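Nemo build, progress report for May
To: Setareh Nikzad
From: Hélder Peixoto

Work on the folding arm continues in the shared workshop at Vutomero. The base is bolted down and the shoulder joint runs without the play we reported last time. The elbow motor from Momard came with the wrong bracket, so we cut a new one. That cost 2 evenings.

Spending stands at 50 per cent of the grant. The largest item still to buy is the second motor driver. Hashemi has quoted us and holds the price until the end of the month.

The software side is slower. Recordings load, but the joint limits are still typed in by hand and 8 files had to be redone.
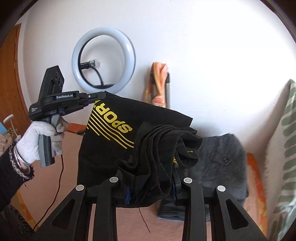

Clothes handling is now done with a pair of hand-held grippers, and we are collecting moves for the arm to copy. T-shirts are the main item. A dark one with big print, like the black shirt with yellow "SPORT" lettering, is held at an upper corner by one gripper while the rest hangs in folds. We want some 40 more recordings of that hold before we start on trousers.

Next review is on Monday at the workshop.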